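[Plokstead-list] Re: Re: chore machines, are we there yet?

From: Niilo Niskanen
To: Plokstead home automation list
Date: Wednesday, April 3, 2019
Subject: Re: Re: chore machines, are we there yet?

Jultgate wrote:

> Niilo, you said in June you'd eat your hat if anything on legs could
> tidy a hallway by spring. It is spring. My sister-in-law has been
> forwarding me Starlow clips all week and she wants to know if she
> should hold off on replacing the cleaning service. I told her you
> were the list's designated pessimist and I'd ask.
>
> Also: what is the hard part supposed to be? The dishwasher has been
> doing dishes since before I was born. Why is picking stuff up off the
> floor any different?
>
> J.

The hat is safe. Tell your sister-in-law to keep the cleaning service and to tip them.

I'll take the dishwasher first, because it comes up every time. A dishwasher doesn't do dishes. It does the wet part of dishes. You carry the plates over, scrape them, work out which way the bowls face, argue with a member of your family about which way the bowls face, and afterward you put everything back in the cupboard. The machine got the one piece of the job you could seal in a box with a door on it. Same with laundry. We've had washing machines forever and I still spend Sunday evening matching socks.

Everything left over is what I'd call putting away, and putting away is miserable to automate. You have to know what the thing is, where it lives, which end is up, how hard you can squeeze it, and whether its twin is behind the couch. My four-year-old nephew can do all of that. He won't, but he can.

As for the clips, I went through the Starlow ones again before writing this, and my complaint is the same as last year. Look for the cuts. Look for the speed multiplier in the corner, in gray type, on a gray wall. The dish towel is always the same dish towel, freshly ironed, on a table with nothing else on it. I own no such table. I kept a tally for a while (yes, I know) and out of 41 clips I'd saved, 2 showed the machine picking something up off a floor in one unbroken shot. One of those was a foam block.

The vacuum pucks are the exception people throw at me, and fine, I have one. It's good at what it does, provided I tidy the floor for it first. I am now the robot's cleaning service. It cost me 289 dollars to get this job.

Where I've softened a bit since June is on hands. I used to think walking was the show and grippers were an afterthought, and most of what got posted here backed me up: a beautiful pair of legs with a pair of barbecue tongs on top. The hands I'm seeing now have real fingers, with joints where you'd want joints. Whether the software knows what to do with them is another matter, but at least somebody is spending money at the right end of the arm.

Two pictures, both from the same place, and then I'll get to shoes.

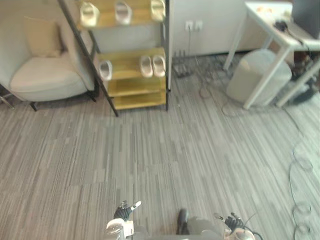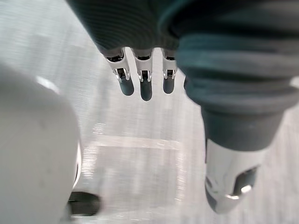 Footwear is my favorite test, and I'd take it over towels any day. A slipper is floppy in some places and stiff in others, it has a right way round, it comes in twos, and it tends to be dropped by someone already thinking about dinner. Getting one onto a shelf is half the job. The other half is getting it there the way a person would want it, and the ladder shelf in the first picture gives you both grades on one board: the pink slides side by side with their straps to the front, and down at the other end a white slipper on its side. I make no claim about who or what put either of them there. I'd just like a machine that can tell me which of those counts as finished. Mine at home would have to cope with boots as well, and a dog who has opinions about boots.

Then there are cables. Go back to the carpet on the right. Loops of thin black cord all over it, which is a fair match for the floor of my own office, and I'd bet for yours. Any chore machine that's going to live with people like us has to step over that sort of thing without a fuss every day of the week, and one day I'd like it to coil the stuff up. I'd pay extra for coiling. I'd pay the 289 again.

So, for the sister-in-law: not this year. If she wants to spend money on hallway tidiness, a shelf by the front door will get her most of the way, and it doesn't need charging.

I'm willing to go another round on the hat. Same terms, next June, one hallway, no cuts. You pick the shoes.

Niilo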